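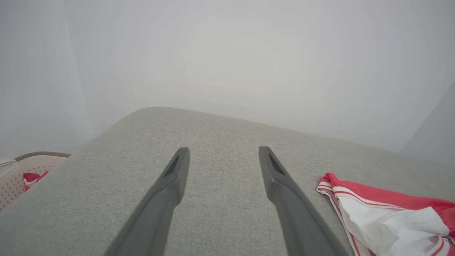
3.2 Household interviews and furniture records

Interviews were held in the participants' homes in Marlow between May and November. Each household was asked to list its seating by room, to say how each piece had been acquired, and to recall any repair, re-covering or cleaning carried out while they owned it. Where a receipt or delivery note had been kept, the purchase year was taken from that; otherwise we used the year given by the respondent. The final set holds 187 pieces.

Grey upholstery was treated as one colour category. An early version of the coding sheet separated plain from heathered cloth, but the two coders (Noguchi and Chaturvedi) disagreed too often for the split to be useful. Figure 1 shows a light grey woven fabric with a fine speckle, of the sort that caused most of the trouble. In the merged scheme it is coded G.

Length of ownership was longer than we had expected from the retail literature. Respondents who had bought new kept their main sofa for a median of 8 years, and those who had been given one kept it for 13. The second group also reported more home repairs — mostly resewn seams and replaced zips — and were less likely to have paid an upholsterer. Several said the quote they received was close to the price of a new sofa.

Colour was seldom given as the reason for disposal. Sagging cushions and moving house came first, followed by a change in the size of the household. Seven respondents mentioned fading, all of them in rooms with a north-facing window.

Figure 1. Light grey woven upholstery fabric, colour category G.

We did not record fibre content, as many labels had been cut off or could no longer be read.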